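Progress report to the Bimell Craft Fund
Prepared by Fadwa Tahiri, Kabbaj Jewelry, Zindau
05/01/2024

Where we are

The grant was for a line of 31 enamel pendants based on old Zindau roof tile patterns. At the time of writing, 80 percent of the designs are drawn, half are cut, and one has been dropped. It was meant to be a heron. Everyone who saw it said "nice duck."

Materials

The copper blanks came from Clisemport in good order, 106 of them, all 20 gauge. The jump rings came in brass, which we did not order, then in brass again. The third box was sterling silver and arrived with an apology and a pen. We are using the pen.

Enameling

Waltraud Gisler has taken over the kiln, to the relief of the kiln. The deep blue now comes out the same shade each time. The red still comes out brown on anything wider than an inch, so the red pieces have been redrawn smaller – we are calling them earrings.

Spending

We have used around 60 percent of the money. The overspend on silver chain is covered by the underspend on advertising, of which there has been none. Receipts are attached, including one that went through the wash and is best read at an angle.

Workshop and equipment

The polishing bench was moved to the north wall in the spring, so the dust now settles on the accounts instead of the enamel. The new drill press works well. The old one is for sale, and has been for some time.

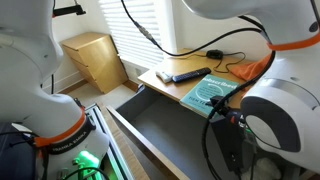

Next steps

Finish cutting by the end of summer. Print the backing cards, with "petal" spelled correctly this time. Have the full line on sale in November, duck excluded.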